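11 June 2019

Back from Stanaleck a little after six. Supper was eggs again. I spent most of the day on the question Kirance keeps asking, whether a machine can do the bench work yet. My answer for now is still no, or not the parts that matter. It can find a board and get over it. Seating memory is another thing. You push until you feel the latch go, and I don't know how to write down that feeling for a machine. I gave it a page and a half and crossed out most of it.

Bangash wants a list of chores ranked by difficulty by the end of the week. I have 36 on it so far. Sweeping is near the top, folding towels near the bottom, and memory sticks just above the towels.
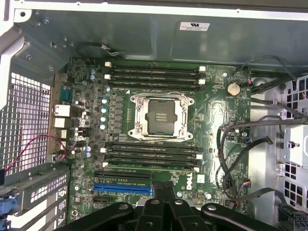

The Dell tower, all eight memory slots empty.

The socket lever worries me more than the slots. It is thin, and the contacts are easy to ruin. A person in the Gristthorpe shop does 70 of these in a good week and ruins maybe one. I would not promise that for a machine before January.

At home the dishwasher still needs me to load it, and the vacuum got stuck under the couch again - third time this month. I pulled it out with the broom handle and then swept the rest of the floor myself.

Need to call about the gutter tomorrow.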